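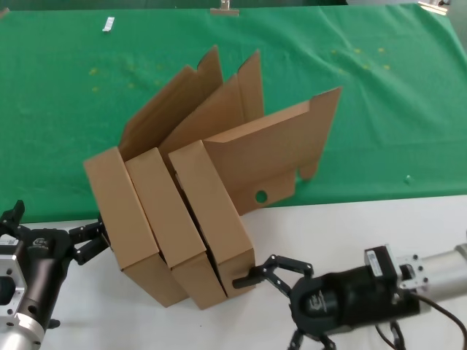 # Teaching Two Arms to Handle Mailer Boxes

Project report, robotics elective, team Ranodel
14/05/2023

Our goal this term was to get a two-armed robot to push a short row of flat cardboard mailers together and keep them standing. We had no interest in writing out every motion as code. We wanted to drive the arms ourselves by remote control, record what we did, and train a policy on the recordings. We called the project Vorkico.

## Collecting demonstrations

One person drives both arms through a pair of hand controllers while a second watches the recording and marks each run as keep or toss. We started with closed boxes and got bored fast, so we moved to three with the lids up. What a difference! An open lid changes how a box leans, and it hides part of the row from the head camera.

Squeezing was the fun part. The left arm holds its side still and the right arm pushes in from the other end. If you push too high, the row tips. Push low, near the table, and the boxes close up nicely – most of us needed an afternoon to get a feel for that.
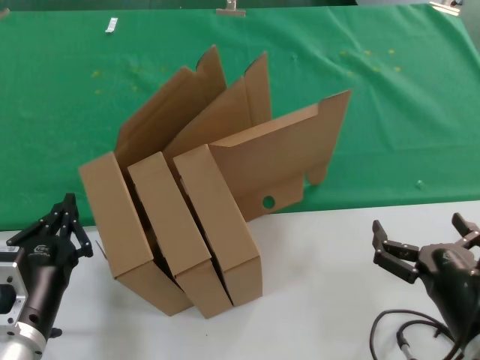

Backing the grippers away turned out harder to teach than the squeeze. Our early runs ended the moment the boxes were tight, so the policy never learned to let go. We went back and recorded the release as its own stage, opening the fingers first and then pulling each arm straight out.

## Results so far

We have 410 demonstrations, after tossing 38 where a box fell or the driver lost track of a lid. In our last test the policy got through 26 runs in a row without knocking anything over, and we cheered loud enough for the Drummond lab next door to complain.

It still struggles when the right-hand lid swings wide. We plan to record more of those starts in August, with 5 new drivers so the data isn't all our own habits, and then try the thicker boxes from Plillholm.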